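The case against the cheap demonstration

Manipulation groups tend to count demonstrations the way warehouses count pallets. A set of 1000 is assumed to beat a set of 234, and the budget follows. I think the unit is wrong.

Remote control has one real virtue: the operator is stuck with the robot's limits. If the arm can't reach, the demonstration fails on the spot and you know it. Hand-held grippers remove that check. The wrist turns as a human wrist turns, and a path that felt natural to record may be one that the Pasaribu arm cannot follow. Covik's answer is to filter afterward. On our last set the filter threw out up to 30 percent, mostly from the fastest demonstrators.

I still prefer hand-held work for two-handed tasks. Two-arm remote control on the Mindeo rig is slow, and slow demonstrations teach hesitation - the policy copies the pauses along with the grasps. But the savings in recording time should be spent on variety: cup position, approach angle, which hand goes first. Repeating one clean motion adds rows and very little else.

The wrist view deserves more attention too. A head view carries the layout; the fingers and the gap between them are what the policy needs at contact.
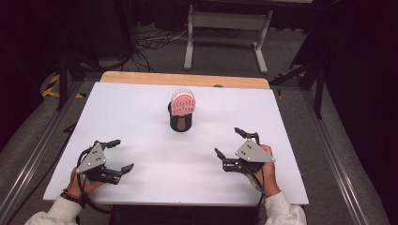
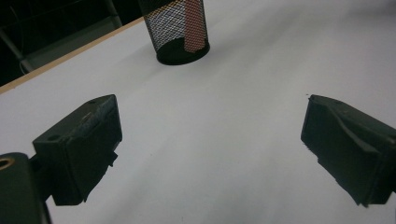

Head view first, then the view from one gripper.

Zerklow, July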